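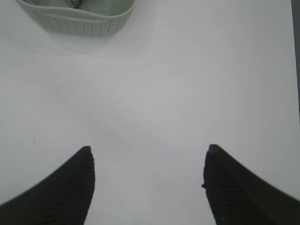
Looking after a white table top

A matt white table top shows everything. Tea rings, pencil, newspaper ink and the grey shadow where people rest their forearms all turn up on it sooner or later. Most of it comes off with very little effort if you get to it the same day, and most of the lasting damage is done by people scrubbing too hard.

The tips below are for smooth, sealed white tops of the sort used for kitchen tables, craft tables and desks. Painted wood needs gentler treatment and there is a note on that further down.

Everyday wipe

Brush or shake off the crumbs first. Dragging grit about under a cloth leaves fine scratches, and on a matt finish they show up as shiny lines when the light is low.

Use a well wrung microfibre cloth and warm water with one small drop of washing-up liquid in the bowl. Wipe in long straight strokes from one end to the other. Go over it again with plain water, then dry it with a tea towel. Skipping the plain water is the usual cause of a smeary table. The soap dries as a film and the next lot of dirt sticks to it.

Change the water when it goes cloudy.

Marks and what shifts them

Tea and coffee: a paste of bicarbonate of soda and water, left on for ten minutes and wiped off with a damp cloth. Don't rub it in while it is dry.

Pencil: a clean white eraser. Coloured erasers can leave a mark of their own.

Ballpoint and felt tip: a dab of surgical spirit on cotton wool, tried first on the underside or near a back corner. Lift the ink off with a fresh piece each time, or you will only spread it.

Turmeric and curry sauce: wipe up at once, then use the bicarbonate paste. A yellow stain that is still there afterwards will often fade over a few bright days if the table is near a window.

Candle wax: let it go hard, then ease it up with an old plastic card held nearly flat. Finish with warm soapy water.

Sticky label residue: a little cooking oil, left for five minutes, then washing-up liquid to get rid of the oil.

Superglue: leave it alone until it has set. Small blobs can sometimes be flicked off with a fingernail. Acetone takes the finish off a good many tops, so check the maker's leaflet before you go near it.

Things to keep away from it

Cream cleaners, green scouring pads and melamine sponges all work by wearing the surface down. On a gloss top they dull it and on a matt one they polish it, and either way you end up with a patch. Spray polish is no use on a matt top and makes paper slide about. Keep bleach for the sink.

Hot pans need a trivet. So do slow cookers, which sit in one place for hours and can lift an edge strip over a winter. We use a cork mat from Rinuson, 6 mm thick, and it has held up well.

Painted tops

If the white is paint on wood, keep the water to a minimum and leave out the spirit altogether. Chips can be filled with two thin coats of matching paint on a small artist's brush, with a light rub of 240 grit wet and dry once the second coat is fully hard. Wait a week before putting anything heavy on it.

Seeing what you have missed

White hides smears when you look straight down at it. Switch off the ceiling light, stand a lamp or torch at table height at one end and look along the top from the other — greasy patches and dried soap show up straight away. Early morning does the same job if the window is low enough.

Using it as a work surface

A plain white top is good for sorting small screws, beads or jigsaw pieces, as dark things are easy to spot against it. Put a cutting mat down before you use a knife, and a sheet of lining paper under anything with glue or paint. A roll of lining paper lasts ages and can be turned over once.

Lift things to move them. Unglazed pot bases and metal feet are the worst for scratching, and a set of stick-on felt pads from the hardware shop will sort out both.

Jawad Swati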